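Tromside Robotics Club - Term 2 progress report
Bin picking project (Deng grant, second instalment)
Prepared by Parveen Barua, club coordinator

Sorry this is a few days over, exams and then the lab key went missing.

Where we're at
Students are picking mixed household items out of the metal bin with the KUKA arm. Last term it was all foam blocks, which got boring and didn't teach them much about shapes. The new items were picked by the Year 10s. Tape measure, sunglasses, clear cup, a few odds and ends. Mixed sizes, mixed finishes.

Attempts logged to the end of April: 197. Target in the application was 100, so we're well past that. Quality of the logging is another matter, see below.

What's working
Rafsan Pathirana has taken over the software side and rewrote the approach routine, so the arm now comes in from above at a set height and then drops slowly. Much less banging into the bin walls. Students can change the drop speed from the laptop without asking a teacher, and they do, constantly. The bin is clamped at the sides now too - it used to creep across the bench over a session and everyones coordinates were off by the end.

Sunglasses are the favourite item at the moment. Two teams are arguing over whether to go for a lens or an arm. Lens team is going first.
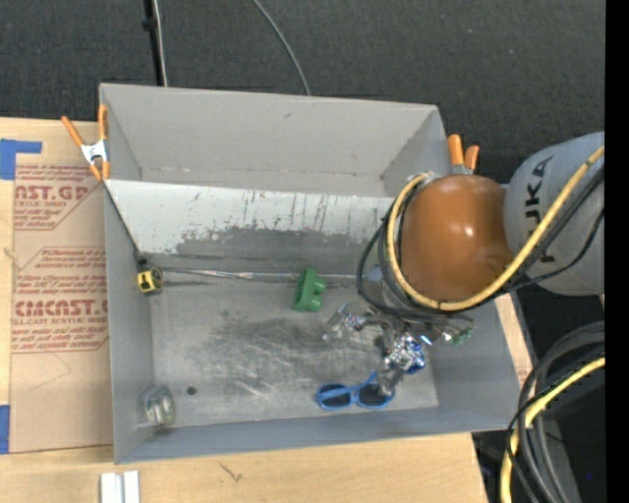
What's not working
- Clear cup. Vision side struggles with it, you get the bin floor instead of the cup. Might try a coloured one next to it for comparison.
- Anything hard up against a wall. The fingers need clearance and there isn't any. One team wants to nudge the item out first and then grip, which is a good idea, no code yet.
- Cables. They loop out a fair way near the gripper and we've had to slow the wrist moves down. Better cable ties on the list.
- Logging. 3 teams, 3 different spreadsheets. Rafsan is merging them into one form, should of been done at the start.

Attendance
Steady. Dropped off in exam week, came back after. A couple of new Year 8s who are mostly watching so far.

Spending
Gripper fingertips and the Gririx software licence are paid for. Acrylic sheet bought for the side guards, still in its paper, cutting is booked with the tech studies workshop for early next term. Travel money for the Pretberg comp not touched yet. Receipts attached seperately.

Next term
- side guards cut and fitted
- one shared log, all teams
- nudge-then-grip trial
- practice runs to the Pretberg rules, timed
- parents' evening demo, if the hall is free

One request. Could we move what's left in the printing line over to cables and spare fingertips? We've barely printed anything. Need a yes or no before the holidays so I can get the order in.

Parveen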